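Last updated: May

Hostedness, Avville house
Bathroom and washroom safety check, with comments

Checked by: Catinca Ciobanu
Read by: Zyanya Hinojosa

1. Floor by the door: dry, no loose mat. OK.
2. Window (Drutex): opens and locks. The handle is a little stiff, please put oil.
3. Hot tap: the water becomes hot after 7 seconds. OK.
4. Light and fan: both work. The fan cover has dust, clean before the next guests.
5. Basin: NOT OK, see comment.

Comment to 5. I found small metal things lying in the basin, well away from the drain. They must be taken out by hand before anybody opens the water. If they go down, we must open the pipe again, and the last time we paid 70 for this.

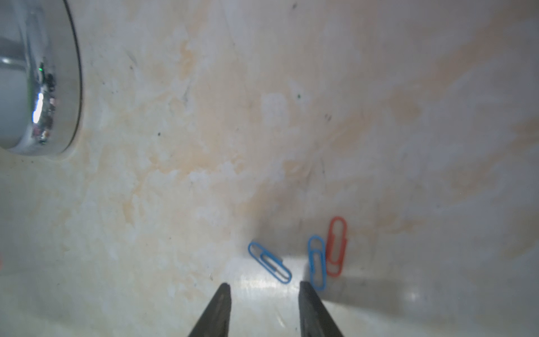
Item 5, basin: paper clips, blue and red, and beige marks on the white surface.

The marks are a separate point. I do not know if it is dirt or old staining. Please try first with a soft cloth and mild soap, leave it 2 minutes and rinse. Do not use the rough side of the sponge, I see thin lines like scratches already.

6. Drain fitting: chrome is shiny. Water flow not tested today because of the clips.
7. Shelf: screws are tight. OK.

To do: Zyanya, please write here when points 4 and 5 are finished, then I will test the drain.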